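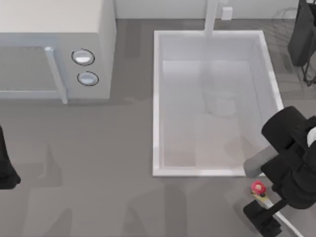

Home | Tickets | Docs | Sim Status | Sign in

Kitchen counter task: demos saving, but gripper commands lag in the recording

Opened by Yeshi Wubshet
Category: Simulation > Teleoperation > Episode recording

Hi all, and sorry in advance for the length! I'm collecting demos in the Grokus kitchen, the one with the sink and the microwave, using both arms. Everything feels fine while I'm driving. When I replay an episode, though, the right gripper closes late, and the small pink-and-yellow piece stays on the counter while the arm carries on to the sink as if it had it. I recorded 31 episodes this morning before I thought to replay one (my own fault, I was enjoying myself). Seven of them replay correctly and the rest don't.

Things I tried already: restarting the Zekirov recorder, swapping the left and right controllers, and turning shadows off. No change from any of it.

Reply from Lech Malinowski
Thanks Yeshi, that's a lovely clear report, and please don't feel bad about the morning. Could you open one good episode and one bad one and compare the timestamps on the gripper channel with the ones on the joints? I have a suspicion they're being written from different clocks.

Reply from Yeshi Wubshet
You were right to be suspicious. In the good ones they match. In the bad ones the gripper channel is two steps behind from the first row to the last.

Reply from Kevin Chávez
I know this one, I'm afraid. If you hit reset while the previous episode is still being written, the gripper buffer doesn't get cleared. Wait for the "saved" message before you reset. I've put a guard in the recorder so it will refuse an early reset, so please pull the April branch when you get a minute.

Lech, I'd shift the gripper column in the bad files and replay each one before it goes anywhere near training.

Reply from Yeshi Wubshet
Pulled it, recorded a few more, and they all replay properly. I'm working through the shifted ones now and will leave this open until I've replayed the last of them. Thank you both so much!

Status: Waiting on reporter

Related tickets
Dish rack collision mesh too large
Left arm drifts after scene reset
Bosell export drops final step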